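4.2 Ribbed and heavy knits in the home basket

Of all the textile groups in our study, the ribbed ones turned out to be the most fun to work with, and they taught us the most about how people put clothes and blankets away. Smooth cottons fold flat and stay flat. Ribbed cloth has a direction to it. Fold it along the ridges and it rolls into a soft tube; fold it across them and it springs open again (sometimes within a minute of being set down). Anyone who has tried to stack corduroy trousers on a narrow shelf knows the feeling!

We logged 706 put-away events across the Siltport and Stillilby households, and 300 of these involved a ribbed or heavily knitted item. Participants were given no instructions on folding. They used whatever storage they already had, which in most homes meant a mix of drawers, open shelves and woven baskets. Following the Psarras scheme, we sorted each finished item into one of four resting shapes: flat, rolled, draped or mounded.

Mounded was by far the liveliest category. A mound forms when the cloth is gathered in the hands and set down in one motion, and its outline depends on the ribs as much as on the hands. Where the ridges run on a slant, the mass tends to lean and bulge to one side, and a second, smaller fold often settles against the first. The ridges crowd together along the outer curve and open up in the middle, where they catch more light. We found this crowding to be a lovely, easy sign of how tightly an item had been gathered, and our coders agreed on it far sooner than they did on any measure of height or width. Figure 3 gives a close view of ribbed, fabric-like folds beside a woven texture.

The container matters too. Baskets with a coarse weave hold a knit in place much better than a smooth-sided box does, as the small strands grip the raised ribs. Several participants in Stillilby had noticed this for themselves and kept their thickest sweaters in wicker for that reason, while their T-shirts went into plastic tubs. An open weave also lets in a little light, so a dark item can be picked out without emptying everything above it. The drawback is snagging, which came up again and again in the September interviews and which we return to in Section 4.3.

We should add that color made coding harder. Navy and charcoal knits hide their creases, and we had to revise the Gredum crease guide for dark cloth, asking coders to follow the sheen on the crests before looking for shadow.

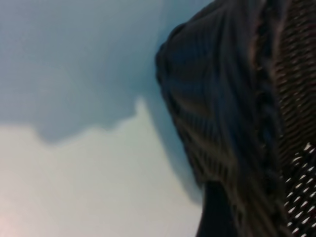

Figure 3. Dark ribbed folds with a tightly woven, basket-like texture at right. Note the closer ridges along the outer curve.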